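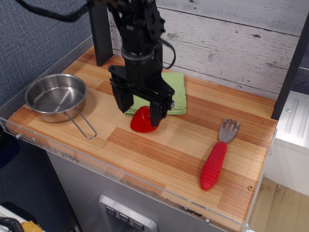
この報告は、ままごとキッチンの天板の上に何を、どこに置いておくか、という話です。棚の中身でも扉の色でもなく天板。班で最初に決めたのもそこでした。場所はFaldaleの子どもひろばの奥の部屋、壁のくぼみ(間口1,011ミリ)に台を入れて、小物は数を絞って置いています。小さいステンレスの片手鍋が左、黄緑の布をたたんだものが奥、赤い柄の子ども用フォークが右。赤いいちごは布のすぐ手前。手前と左の端には透明アクリルの縁があって、もう擦り傷と汚れがけっこうついてます。この縁の話は後で長めに書きます。自分の担当だったので。

ままごとキッチン天板班 課題報告(生活空間演習・後期)

1. 課題とテーマが決まるまで

演習の課題は「子どもが使う場所をひとつ選び、片づけの側から作りなおす」。期間は6週間。うちの班は最初、絵本棚でいくつもりだった。でも絵本棚はもうひとつの班と完全にかぶり、話し合いでこちらが譲った。(じゃんけんではない。一応書いておく)

それでキッチンになった。ひろばには前からままごとコーナーがあったけど、道具が全部ひとつの大きいかごに入っていて、遊ぶときはかごをひっくり返す、終わったら全部かごに戻す、という使い方。職員さんに聞くと、戻すのは早いけど、遊びが「ひっくり返す」で終わってしまう子がいるとのこと。鍋もフォークも食べものもごちゃまぜなので、そこから料理の遊びに入るまでが遠い。

指導のDennis Oakley先生には最初の面談で「かごをやめたら何が困るのか、先に書いてきて」と言われた。書いた。困ることはだいたい次のとおり。

・床に落ちる
・なくなる
・片づけに時間がかかる
・どこに戻すか大人も分からない

最後のが一番大きいと思う。大人が分からないものを子どもに分かれというのは無理。絵の札をはる案もあったが、札はすぐはがれるし、はがした札で遊びはじめる(前の年の班の報告にあった)。じゃあ札なしで、置いてある姿そのものが見本になればいい、というのが出発点です。

2. 予算と買ったもの

予算は300ポンド。先に言うと足りた。ただし、流し台つきの立派なのを諦めたから足りた。

本体は中古。Arkleyのリサイクル倉庫で見つけたもので、後ろの壁(背板)が白っぽいグレーの板張り風になっている。節と木目が入っていて、横に板が並んでいるように見えるやつ。正面パネルは薄いグレーで、下のほうに銀色の四角い操作パネルがついていて、小さい四角いボタンが横に並ぶ。ボタンの面は暗い色で、下向きの小さな印がついている。何の印なのか班の中で意見が割れたまま。オーブンだと言う人と食洗機だと言う人がいて、決着しないまま提出日になった。子どもに決めてもらえばいいと思う。

天板は明るい木の色と、オレンジがかった茶色の帯が交互に並ぶブッチャーブロック風。これがけっこう派手で、最初は反対した。上に置くものが目立たなくなると思ったので。結果としては逆で、銀の鍋も赤いフォークもちゃんと浮いて見える。ただし茶色いもの、木のスプーンとかパンのおもちやゃは本当に消える。木のスプーンは置くのをやめた。

小物はCastilloという食器の店と、班員の家からの持ち寄り。鍋はおもちゃ売り場のものではなくて、小さい料理用を選んだ。ここは班でもめたところ。おもちゃの鍋は軽くて安全だけど、音がしない。置いたときの音がままごとでは大事だと自分は思っていて、そこは通してもらった。

3. 天板の縁(アクリル)

自分の担当なので詳しめに。

かごをやめると物が落ちる。これは最初の面談の時から分かっていたこと。対策の案は、天板を少し奥に傾ける、ゴムのマットを敷く、縁をつける。

傾ける案は鍋を置いてすぐ却下。丸い底のものは奥に寄っていって、布に当たってとまる。布がないと背板にぶつかる。いちごはもっとだめ。マットは洗うのが大変というのと、天板の木目が見えなくなるのでこれも却下。班の中に木目が好きな人がいた(最初に反対したのは自分なのに、この時には自分も好きになっていた)。

残ったのが縁。木の縁だと横から見たときに壁になって、背の低い子には上に何があるか見えない。なので透明。アクリルの細い板を手前と左にまわして、小さいねじでとめる。高さは低め。手首が当たらない高さで、いちごが乗りこえない高さ、というのをダンボールで何度も試した。ダンボールの段階が一番楽しかった。

ねじの位置は失敗した。端に近すぎて、最初の板は穴をあけたときにひびが入って作り直し。アクリルはゆっくりあける。下に木を当てる。保護フィルムは穴をあけ終わるまではがさない。どれも工房の壁に書いてあったのに読んでなかったです。

傷について。透明なものは傷が目立つ。2週目の時点でもう白っぽい擦れが出ていて、拭いても取れない汚れもある。中間発表で「汚く見える」という意見をもらった。たしかに近くで見るとそう見える。でも交換はしないことにした。ひろばの職員さんが、傷は気にならない、割れてとがるほうがこわい、と言っていたので、そっちの点検を優先する。点検の項目は6に書いた。

右手前のほうに真ちゅう色のねじの頭がひとつ見えるのは、天板の木のほうに入っているもので、縁をとめているのとは別。指でさわって引っかからないことは確認した。

4. 布をどうするか

布は思ったより時間をくった。

候補は、鍋つかみ、ふきん、小さいタオル。鍋つかみは、はめたらはずしたがらない子が出るだろうという話になって外れた。残りは似たようなものだけど、たたんで置いたときに形がくずれにくいほうがいい。いま使っているのは黄緑の、表面に細かいでこぼこのあるやつ。

たたみ方は四角。何重かに重ねて、重なったところが手前に来るように置く。これは見た目の話でもあるし、手前に重なりがあると「たたんである」ということが一目で分かる、という理由もある。重なりを奥にすると、ただの四角い布に見えて、広げたあとに戻す形が伝わらない。小さいことだけど、試したら班員の間でも戻し方が変わったので、たぶん意味はある。

色。はじめ白だった。白は背板に溶ける。赤はいちごとフォークの柄とけんかする。青は、壁のくぼみの横に青い布張りの面があってそっちと似てしまう。それで黄緑。きれいな理屈で決めたというより、消していったら残っただけ。

洗濯は週ごと。替えはKovvilleの手芸店で同じ色を探したけどなくて、少し濃い緑のを予備にしている。並べるとちがうけど、たたんで置くぶんには問題なし。
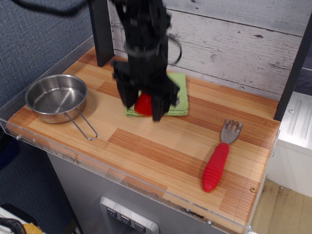 5. 「置いてある姿」の決め方

いよいよ本題。置き場所は紙の上で決めず、実物を置いて、離れて見て、また置き直す、のくりかえしでやった。ひたすらこれ。午後いっぱい使って、鍋を手のひらひとつ分動かしただけ、という回もある。

決まった姿(「もとの形」と呼ぶことにした)

鍋:左。柄は右手前に向ける。
布:まんなかの奥。たたんで、重なりが手前。
フォーク:右。歯が奥、柄が手前。ななめ。
いちご:遊びの始まりは布の手前。終わりは自由。

鍋の柄の向きについては、ちゃんと議論した。本物の台所なら、柄を手前に出すのは危ないので横か奥に向けろと教わる。ままごとでもそうするべきでは、という意見が班から出て、正しいと思った。ただ柄を完全に横にすると、布とフォークの前をふさぐ。奥に向けると、背の低い子は鍋のふちをつかんで引きずることになる。針金を曲げた細い輪の柄なので、つかむところが見えていないと鍋の一部だと分からないらしい。結局、ななめ右手前で、先が縁より内側にある、というところで落ち着いた。柄が縁より外に出ないこと。これだけは必ず守る決まりにして、職員さんにも伝えた。

フォークは柄が太くて、横向きの溝というか盛り上がりがいくつも入っている子ども用。歯は短い。金属なので、入れるかどうかは職員さんと相談した。使うのは大人がそばにいる時間だけ、終わったら職員さんの引き出しへ、という条件つきでOKをもらっている。だから「もとの形」は、大人がいる時間の形ということになる。

ななめに置くのは、まっすぐだと天板の木目の線と重なって見えにくくなったから。ななめにした途端に見つけやすくなった。単純。

6. 点検の項目(職員さんに渡した紙と同じ内容)

朝、開ける前に見るところ。
・縁のねじがゆるんでいないか。指で押して動いたら締める。
・アクリルにひびがないか。擦り傷はそのままでよい。
・鍋の柄のつけねがぐらつかないか。
・鍋のふちに指をすべらせて、ひっかかりがないか。
・フォークの歯が曲がっていないか。少しの不ぞろいは可、とがって感じたら外す。
・いちごのへたが取れかけていないか。
・布がしめっていたら替える。

終わりに見るところ。
・フォークは引き出しへ。
・鍋は洗って、ふいて、左へ。
・布はたたみなおす。完璧でなくていい。

紙はA4の片面におさめた。最初は裏まであったけど、Oakley先生に「裏は読まれない」と言われて削った。削ったのは理由の説明の部分。この報告のほうに入れてあるので、必要ならここを見てください。

7. いちごの行き先 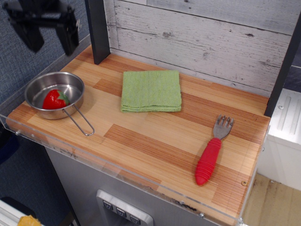 食べものをひとつだけにしたのは、班の中でも反対が多かったところ。野菜セットやたまご、パンなど、かごの中にはいっぱい入っていたのに、なぜいちごだけなのか。理由は「どこへ行ったか」が分かるようにしたかったから。食べものがたくさんあると、ひとつがどこかへ行っても気づかない。ひとつだけなら、いまどこにあるかがそのまま遊びの途中経過になる。鍋の底で横向きに寝ていて、緑のへたが右を向いている、それだけで「煮てるところ」に見える。ジャムかもしれない。布やフォークは定位置のまま、いちごの場所だけちがう、というのがいい。

そのかわり、いちごには「戻す場所」をきつく決めなかった。鍋の中に入ったまま終わっても、布の前に戻っていても、どっちでもいい。片づけの課題なのに戻す場所がないのは変だと中間発表で言われて、その場ではうまく答えられなかった。いまならこう答える。次に来た子が鍋をのぞいて、いちごが入っていたら、そこから続きが始められる。空の鍋から始めたい子は自分で出せばいい。

鍋の大きさも、いちごが入って底がまだ見えるくらいのを選んだのでちょうどよかった。浅いので上からも横からも中が見えやすい。内側が光るので赤が映ってきれい。これは狙っていない。

へたが弱点。葉っぱの部分が小さくて、つまんで持ち上げるとそこに力がかかる。点検の項目に入れたのはそのため。もし取れたら、いちご全体を交換する。へただけ接着しなおすのはやめる(口に入る大きさなので)。予備のいちごはまだ買えてない。同じ大きさのが見つからず。残った予算で買う予定。

8. やってみて困ったこと

順番ばらばらで書く。

・鍋の反射。部屋の照明が鍋の内側で光って、見る角度によってはまぶしい。つや消しの鍋を探すか、照明の下から台をずらすか。くぼみに入れているのでずらせない。保留。

・背板と天板のすきま。ほこりがたまる。掃除機の細い先が入らない。つまようじに布を巻いてやった。根本的には背板をはずして詰め物をするべきだが、中古の本体の分解はこわいのでやっていない。

・左右の暗い色の柱。本体を支えていて外せない。奥のものを横から取ろうとすると手の通り道がせまい。だから奥に置くのはまんなかの布だけにした。4に書きそびれたのでここに書く。

・記録のとりかた。最初は気づいたことを各自のノートに書いていて、あとで合わせようとしたら、同じ「右」が台に向かっての右なのか台からの右なのか、人によってちがった。全部読み直した。以後、この報告では台に向かって立ったときの左右で統一。最初に決めるべきだった。

・ボタンをめぐるけんか。班員どうしの。上に書いたとおり。

・自分が縁の作り直しで遅れたので、布の担当が先に色を決めてしまっていて、縁をつけたあとの見え方の確認が後回しになった。工程表はあったが、見てなかった。反省。

9. ほかの案と、なぜやらなかったか

壁にフックをつけて鍋をつるす案。見た目は一番よかった。背板の板張り風の面に銀の鍋がかかっていたらすごくいいと思う。ただ、背板がどのくらいの重さにたえるか分からない。測る道具も時間もなかった。次の班にゆずる。

天板に鍋の形の印をつける案。丸いシールをはるとか、丸く焼き印をいれるとか。分かりやすいけど、印があると印の上にしか置けない感じになる。鍋が左にあって柄がこっち、くらいのゆるさでいい、という結論。あと、シールははがされる。

引き出しを足す案。お金。

食べものを日替わりにする案。これはいいと思う。いちごの次はレモン、とか。職員さんも乗り気だった。ただ、茶色いものだけは天板に消えるのでやめたほうがいい、と申し送りに書いた。

縁を右にもつける案。右は柱があるので手が当たりやすく、そこに板まであると狭い。手前と左で様子を見る。右から落ちるようなら考える。

10. ひろばの人たちの声

聞きとりというほど正式なものではなく、片づけの時間に横で聞いた話のメモ。

「かごのときは音がうるさかった。いまは鍋の音だけ」
「布をたたむのだけやりたがる子がいる」
「フォークは出す日と出さない日を分けてもいいかも」
「縁は低いほうがいい。これ以上高くしないで」
「いちごひとつはさみしいと思ったけど、慣れた」

布をたたむのだけやりたがる、というのはこちらの想定になかった。料理の遊びをしてほしくて作ったのに、たたむのが遊びになっている。それでいいのか班で話して、いいことにした。ただ、たたみやすさをもっと考えておけばよかった。いまの布は厚みがあるので、何重にもたたむと角がふくらんで戻ってくる。大人がたたんでもちょっとずれる。薄い布だとたたみやすいけれど形が残らない。

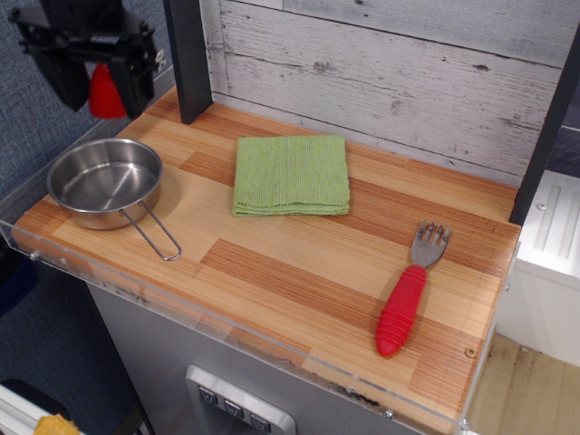
そのへんのちょうどいい厚さは、見つけられないまま終わった。店で手ざわりを比べるときは、広げた一枚ではなく、たたんだ状態でさわったほうがいいです。一枚で気持ちいい布が、重ねると弾んでしまうことがある。次に買う人はそうしてください。

11. 次の班への申し送り

急いで書くので箇条書き。

・本体は動かさない。くぼみの間口にぎりぎりなので、出すときは二人以上で、まず上のものを全部おろす。
・アクリルの残り材は工房の棚、ダンボールの型紙も一緒に入っている。型紙は捨てないで。
・ねじは同じものを使う。長いのにかえると天板の下に先が出る。
・予備の布(濃い緑)は職員さんのロッカーの上。
・いちごの予備、未購入。
・「もとの形」を変えるときは、先に職員さんに言う。勝手に変えると、点検の紙と合わなくなる。
・鍋の柄が縁より外に出ないこと。ここだけは変えないでほしい。
・台に向かって左右。何度でも言う。

12. 感想

個人の感想欄が必須なので。

自分は最初、片づけというのは物を見えなくすることだと思っていた。実家がそうだったので。扉のついた棚にしまって、出ていないのがいい状態。今回の天板はほとんど逆で、出たままでいい。左に鍋、奥に布、右にフォーク、それで片づいてることになっている。提出前に見に行ったとき、フォークが少しだけ回っていたのを無意識に直していて、一緒に行った班員に笑われた。

工具はまだ苦手。アクリルの粉は目に入るとかなり痛いので眼鏡をかけること。眼鏡は工房の入口の箱にあります。箱の場所が変わっていたら、受付で聞いてください。

以上、天板班。写真の並びは日付順ではありません。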